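README: the drawer list

Reading time: 3 minutes

# What this is

Hi, I'm Pacita. I keep a running list of every small thing in our house that belongs in a drawer and where it's meant to go. It started as a note on my phone, then it got out of hand, and now it's a folder with a README like a proper grown-up project (Wenjie's idea, blame him). I called it Culter. The name means nothing, I just liked the sound of it.

There are 700 entries in the list at the moment. Most of them are screws. I'm so sorry. If you're after something more exciting, try the `kitchen` file, where the great rubber band debate is written up in full.

# What's in the folder

- `drawers.csv` – one line per drawer, with its colour, its size and what lives in it
- `things.csv` – one line per kind of thing, with its home drawer
- `kitchen.csv` – same as above but for the kitchen, kept separate so Iolanda can edit it without touching mine
- `moved.txt` – a scruffy log of anything that changed homes, newest at the top
- `pics/` – photos of organizers and whatever was waiting to go in them

The columns are named the way I talk, so `home` is where a thing should be and `favourite_hiding_spot` is where I usually find it. Leave that second one blank if you're a tidier person than me.

# Batteries

Batteries get their own section, as they caused more grumbling than everything else put together. Before the list we had them in the junk drawer, the bike bag, the torch box and a mug. Every time the remote died it was a full search party!

My rule now is one drawer per size. AA goes in a wide one, AAA in a narrow one, and the coin ones stay in their packets up high, well away from my sister's toddler. In `things.csv` they're listed as `battery_aa`, `battery_aaa` and `battery_coin`. Used ones don't get an entry at all, they go in the jar by the back door until somebody's heading past the drop-off.

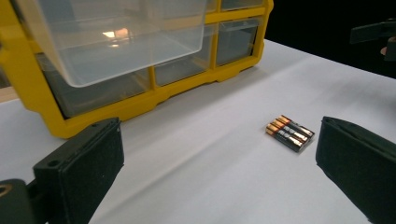 Four AAs and the yellow organizer with the clear drawers.

I'm very fond of see-through drawers for this job. You can tell what's running low without pulling anything open, and I've never got around to labels (Nima has a label maker and strong opinions, see `moved.txt`). The taller drawers are good for things that stand up, like glue sticks and paintbrushes. Shallow ones are for flat stuff.

# How to add something

1. Check it isn't in `things.csv` already under a silly name. Try "thingy".
2. Add a line at the bottom. Don't bother sorting, I do that in April.
3. If it's moving from an old home, put a line in `moved.txt` with your initials.

Please don't make a drawer called `misc`. We had 2 of those and I still have bad dreams.

# Still to do

The sewing tin isn't in here yet. Neither is the shed, and I'm putting that off for as long as I can. Lucía has offered to do the craft cupboard if I supply the biscuits, so that one should turn up soon.

Copy the files and use them for your own place if you like. Change the colours, change the names, go wild.

Related
- Kitchen drawers, the rubber band debate
- Sorting screws in front of the telly
- Jerent: Nima's labelling notes
- Paintbrushes, standing up or lying down?

Last updated 6 February 2018 | Contact Pacita Galang | Back to top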